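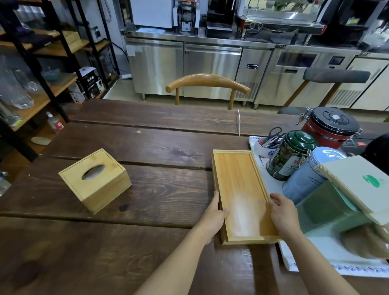 Lirkon Tanner: preguntas frecuentes

Última actualización: June 24, 2023

¿Qué es Lirkon Tanner?
Es un juego de estrategia por turnos para móvil en el que cada jugador dirige una ciudad de curtidores y compite por las rutas comerciales del valle de Cumerberg. Lo desarrolla el estudio Jitcombe y el director de diseño es Đức Lò.

¿En qué dispositivos se puede jugar?
En teléfonos y tabletas con Android o iOS. No hay versión para PC ni para consola. Los emuladores no están bloqueados, pero no damos soporte a quien los use.

¿Cuánto cuesta?
La descarga es gratuita. Dentro del juego se venden monedas de plata y aspectos para los edificios. Las monedas también se consiguen jugando, con un máximo de 215 por día.

¿Se puede jugar sin conexión?
Solo la campaña, que tiene siete capítulos. Las partidas contra otros jugadores y los eventos necesitan conexión permanente. Si se corta durante una partida clasificatoria, hay dos minutos para volver a entrar antes de que se cuente como derrota.

¿Cuánto dura una partida?
Las partidas rápidas tienen un límite de 10 turnos. Las clasificatorias no tienen límite, aunque cada turno caduca a los 90 segundos.

¿Cuántas cartas hay?
En este momento hay 319, contando las de edificio, las de caravana y las de clima. Las de clima no se pueden meter en el mazo: las reparte el mapa.

¿Qué hago con las cartas repetidas?
Se funden en el taller a cambio de cuero, que sirve para mejorar las demás. Una carta fundida no se recupera, ni siquiera escribiendo a soporte. Se puede poner el candado a las que se quieran conservar (mantener pulsada la carta y elegir «Proteger»).

¿Cuándo empieza la segunda temporada?
En julio. El día exacto se avisará en el buzón del juego. Al cambiar de temporada la clasificación baja dos ligas, excepto en Bronce, y las cartas y los recursos no se tocan.

¿Por qué no me deja entrar en un gremio?
Hace falta haber terminado el capítulo dos de la campaña. Si ya está terminado y el botón sigue gris, cierre la sesión y vuelva a entrar. Quien abandona un gremio tiene que esperar 24 horas para unirse a otro.

He cambiado de teléfono. ¿Pierdo el progreso?
No, si la cuenta está vinculada a un correo. Se comprueba en Ajustes > Cuenta. Las cuentas de invitado se guardan solo en el dispositivo, y para recuperarlas necesitamos el código de jugador y un recibo de compra.

¿Puedo jugar en español?
Sí, los menús y la campaña están traducidos. Las voces siguen en inglés. Si encuentra un texto sin traducir, envíe una captura con el nombre de la pantalla.

¿Cómo denuncio a un jugador?
Desde su perfil, en el menú de los tres puntos. No informamos del resultado de la denuncia, salvo que afecte a una partida clasificatoria, en cuyo caso se devuelven los puntos.

¿Cómo contacto con soporte?
En Ajustes > Ayuda > Escribir. Incluya el código de jugador y la versión del juego, que aparece al pie de la misma pantalla. Respondemos de lunes a viernes.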